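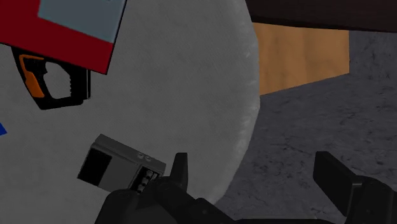 A red box on a round gray surface.

Aug 31, 2022 | By the Oltuvbridge Parents Page

Baby registries have gotten too long. The one I was handed at Ollis in July had 400 items on it, and the clerk told me most couples pick at least 40. We picked 15. Our daughter is five weeks old and we have used nine of them.

I don't blame the stores, who are there to sell things. But guests want to help, and a long list sends them to wipe warmers and shoe racks when the parents need diapers and a second set of crib sheets. My aunt spent real money on a Nirkis bottle sterilizer. We boil water in a pot.

Keep the list short. Put plain things on it, ask for two of each, and leave the toys until the baby can hold one. If people still want to spend more, a grocery card is fine.

2 comments

twinsmom_ob: Agree except the wipe warmer. Ours ran all winter.

porchlight: Can you post your 15? Due in three weeks and I haven't started.

Contact us | © 2022 Oltuvbridge Parents Page | Back to top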